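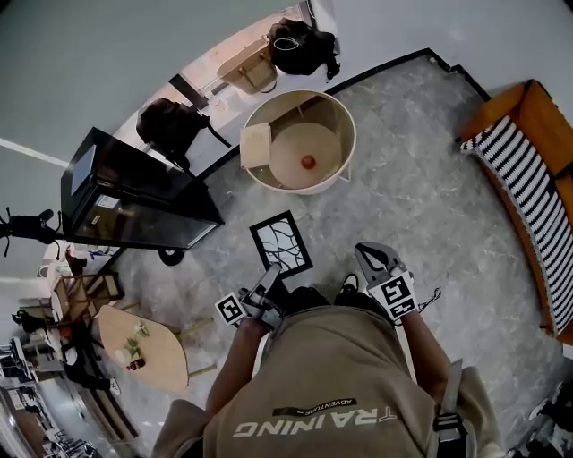 Tirnell opened its training floor to visitors on April 30, 2026, and the first stop was a lesson in picking things up. The company records people doing household chores with grippers held in their hands, then uses the recordings to teach its Rerari arm. The jobs are small ones. A red ball in a big round bin is the kind of thing a child grabs without looking, but the arm needed 400 recordings before it could manage a ball - and it still drops a few.

Balogh, which makes the grippers, sent a team for the day. Visitors could try a pair for themselves, and most were slow at first.
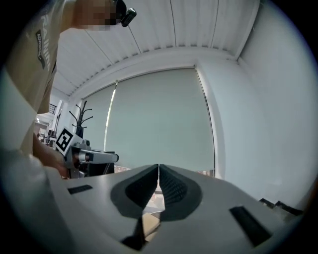
Tracking is the part Balogh has worked on most since January. The black-and-white square on each gripper gives the software a pattern to follow, and the two fingers close to a V at the tips. A trained worker makes 110 recordings in a shift.

Filed under: Robots, Open Days
Shares: 800 | Comments: 2

flimalus: Tried it. My wrists were sore by lunch.

gearbox110: Will they run another one?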